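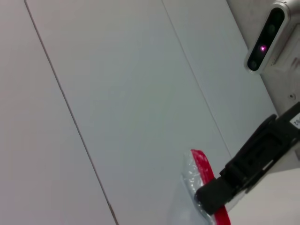 Pale gray panels and dark seams

Trovon News Clipping Binder, Full Page Size
Made by Temard
In stock

If you read your local paper with scissors close by, you already know the problem. A crime story runs on page three, the follow-up turns up weeks later next to the car ads, and the court result gets two lines in November, when everyone has forgotten the first piece. The Trovon is a big, sturdy binder for keeping all of that in one place and in order, and we love it! We've used ours for council stories, police blotter items, court lists and one very long argument in the letters pages about a bus depot.

It started out as a binder for newsrooms, back when each desk kept its own cuttings, and it still has that feel. The covers are thick board wrapped in book cloth, the spine is stitched by the Nedeljković bindery, and the rings are the wide D-shaped kind, so the pages lie flat on the right-hand side even when the thing is packed full (and it will be packed full).

What you get

Binder with cloth cover, choice of dark green or brick red
78 clear sleeves, open at the top
4 tabbed dividers, blank
40 index cards, ruled on one side
2 spine labels
Log sheet pad, punched to fit

The sleeves

They take a full tabloid page without folding. A broadsheet page goes in with one fold across the middle, along the crease it came with. The plastic is acid-free and has a soft finish that doesn't glare under a desk lamp, so you can read small type straight through it, and it photocopies well too. Each sleeve has a narrow strip down the punched edge where you can write the paper, the date and the page number. Please do use it! A clipping with no date on it is a sad thing to find ten years later.

Newsprint is thin and it yellows. The sleeves slow that down but they won't stop it, so for anything you really want to keep, make a copy on good paper and file the copy in front of the original.

The log sheets

This is the part regular users write to us about. Every sheet has columns for the date of the event, the date it was reported, which paper ran it, how many inches it got, and whether there was a follow-up. Fill in a few months of that and you start to see how your town gets covered: which stories are carried through to the verdict, which ones stop after the arrest, which neighborhoods only show up when something goes wrong. It's also a good check on your own hunches. Three bad stories in one week can feel like a wave, and the log lets you turn back and look at the same weeks last year before you fire off a letter to the editor.

The last column is left blank for your own use. Readers have used it for reporter bylines, case numbers, and in one case the weather.

Size and weight

The binder is 17 inches tall, so measure your shelf first. It won't stand up in an ordinary bookcase. Lying flat on a low shelf or on top of a file cabinet works fine. Full, it's heavy, and there's a finger hole in the spine for pulling it out.

Works with

Bakano full page storage boxes (the binder fits inside with the lid closed)
Trovon refill sleeves and log pads
Any full page sleeves punched with the same four-hole spacing

Older Trovon binders had round rings. The new sleeves fit those, but the new dividers are a touch wide and will stick out past the cover.

Care

Wipe the cloth with a dry brush or a barely damp rag. Keep the binder out of attics and away from radiators. If a ring stops closing cleanly, don't bend it by hand; Temard sells the ring set on its own, and it comes out with four screws.

Questions we get a lot

Can I store printouts of web stories in it? Yes, and we'd say do. Letter size sheets sit nicely two to a sleeve, back to back. Write the time you printed it on the strip, as online stories get changed during the day.

Is there a smaller one? Not at the moment. There is a letter size log pad, though, and it fits any plain office binder.

Do the tabs come printed? No, they're blank. Pencil holds up fine on them, and you can rub it out when your sections change.

Refill sleeves, log pads and ring sets are listed under Trovon Parts.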